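Birnen nachreifen lassen und richtig lagern

Birnen werden fast immer hart geerntet. Am Baum reifen sie von innen nach außen und werden dabei leicht mehlig. Deshalb kauft man sie am besten fest und lässt sie zu Hause weich werden. Viel Aufwand ist das nicht, man muss nur den richtigen Tag erwischen.
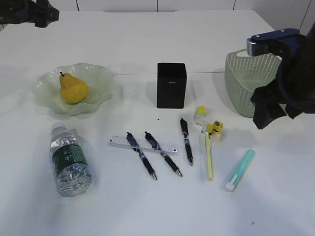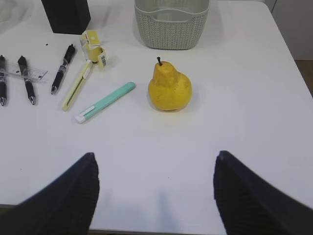
Woran erkennt man, dass eine Birne reif ist?
Man drückt mit dem Daumen leicht neben den Stielansatz. Gibt das Fleisch dort etwas nach, kann die Birne gegessen werden. Ist sie schon am Bauch weich, ist sie innen meist überreif.

Schritt 1: Sortieren
Früchte mit Druckstellen oder Rissen kommen zuerst weg und werden gleich zu Kompott gekocht. Kleine braune Punkte auf der Schale schaden nicht. Gewaschen wird erst vor dem Essen.

Schritt 2: Auslegen
Die Birnen nebeneinander bei Zimmertemperatur hinlegen, am besten bei 20 Grad und ohne direkte Sonne. Nicht stapeln, die unteren bekommen sonst Flecken. Je nach Sorte dauert es zwei bis 7 Tage. Williams Christ ist schneller fertig als Conference.

Schritt 3: Nachhelfen
Wer es eilig hat, legt die Birnen mit einem reifen Apfel in eine Papiertüte und schlägt sie oben locker um. Der Apfel gibt Ethylen ab, das die Reifung beschleunigt. Plastiktüten eignen sich schlecht - darin sammelt sich Feuchtigkeit. Ab dem zweiten Tag morgens und abends prüfen.

Schritt 4: Kühlen
Reife Birnen halten im Gemüsefach noch zwei bis drei Tage. Harte Winterbirnen können dort mehrere Wochen liegen und werden nach Bedarf herausgeholt. Bei mir reichen die letzten aus dem Oktober meist bis in den Dezember. Neben Kohl oder Zwiebeln nehmen sie leicht deren Geruch an.

Wenn doch alle auf einmal reif werden
Für ein einfaches Kompott 549 g Fruchtfleisch (so viel gaben bei mir zuletzt vier große Birnen her) mit 200 ml Wasser und dem Saft einer halben Zitrone zehn Minuten leise kochen. Zucker braucht es bei reifen Früchten kaum. Ritva Ojala gibt noch eine Kardamomkapsel dazu, die vor dem Abfüllen wieder herauskommt. Im Kühlschrank hält sich das Kompott vier Tage - eingefroren mehrere Monate.

Ähnliche Beiträge
Quitten schälen ohne Kraftakt
Äpfel im Keller lagern
Birnenchutney nach Sum-yee Ng
Welche Kochbirne für welches Gericht?
Dörrobst im Backofen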